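Surnbridge Parts Sorting Set

README, June release

Contents

Pictures and notes from a parts room where small components are laid out on yellow shelving and packed into plastic bins. The set holds 2,442 pictures in 10 folders, one folder per session. Of these, 1,061 have a written note in notes.csv. The rest have only a file number and a session number.

What is in the room

Yellow shelving units with black frames, gray striped carpet, a translucent white storage bin with a gray handle, and cardboard boxes. The parts include dark navy shoe-shaped trays, silver-gray discs, small black square blocks, small metal screws or pegs, and a long curved black part. We call the navy ones "trays" throughout. Early drafts of the notes said "shells" – if you find one we missed, treat it as the same item.

Notes file

Columns are file, session, place, item and remark. Place is one of shelf, bin, floor or other. Item is left blank when no part can be named from the picture. Remarks are free text, mostly one line.

Known problems

Many close views are blurred or show little of the shelves. Scratches and glare on clear plastic can hide what is behind it. Views may be turned sideways or upside down, and these have not been corrected. Curkoneck checked 500 of the notes by hand; spelling of item names still varies in the remainder.

Upkeep

Flidanico keeps the master copy. Send corrections to the Tilahun desk with the file number in the subject line.

Sample pictures
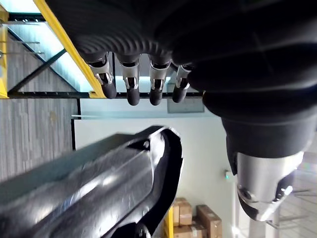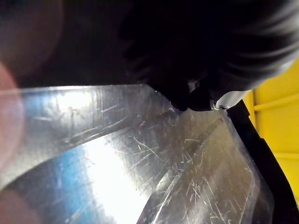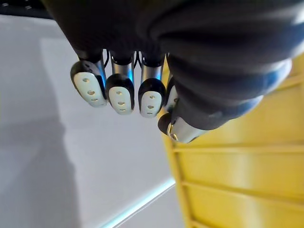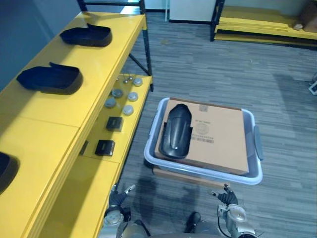 Last picture: navy trays on the top shelf, discs and blocks on the shelf below, bin on the carpet.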